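Notes on Moving a Household Archive to Draltside

The transfer of the family papers from the Turkstead address to the apartment in Draltside was completed in December. This post records the decisions made along the way, as several readers of the earlier entries on storage have written to ask how the work was organized.

The material consists of letters, property records, school reports, recipe cards and a large quantity of receipts. It had been kept in 14 cartons, most of them packed in the order in which drawers were emptied. No index existed. One carton was marked "Plerno" and held the papers from the years the family spent there, and this was the only label that could be relied upon.

It was decided at the outset that sorting would be done on one table and nowhere else. Papers left on chairs or beds tend to be moved by other members of the household, and the order is then lost.
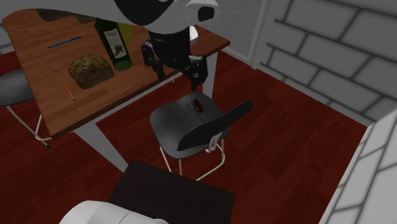
G. Aoun
Author and household records keeper

A plain wooden tabletop is sufficient for this purpose. Cloths should be taken off beforehand, as thin paper catches in the weave and small items are carried away when the cloth is shaken out.

Sorting was carried out in two passes. In the first pass, each item was assigned to a person or to a property. Nothing was read beyond what was needed to make that decision. This rule was broken often, particularly with the letters, and the first pass took much longer than planned as a result. In the second pass, items were placed in date order. Undated letters were put at the back of the folder with a slip giving the best guess in pencil.

Folders were limited to 50 sheets. Thicker folders bow in the middle, and the pages at the front begin to curl. Metal clips were removed throughout. Where a clip had left a rust mark, the page was kept in a separate sleeve so that the mark would not transfer to its neighbors.

The receipts presented the greatest difficulty. The position taken was to keep those relating to the purchase or repair of a house, and those with handwriting on them, and to discard the remainder. A receipt for roof work at Turkstead was retained under both rules. A long run of grocery slips was not.

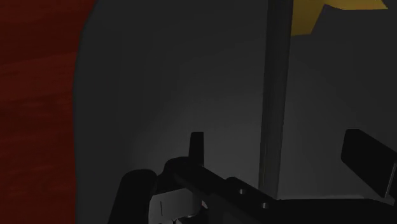 Reading time: 2 minutes

The question of color was raised by one reader, who uses dark red for legal papers and gray for correspondence. Such a system is easy to follow at first. Its weakness is that matching folders go out of stock, and a later batch in a slightly different red will be taken for a separate category. Written labels have been used here instead, in block capitals, on the upper left corner.

The finished archive occupies up to 28 folders, depending on whether the recipe cards are counted as part of it. They are at present in the kitchen, where they are in regular use, and there is no plan to move them.

Work on the Plerno carton will resume on Sunday. It contains several letters in a hand that has not yet been identified, and a bundle of envelopes with nothing inside them. The envelopes will be kept for the time being, as the return addresses may help with the letters.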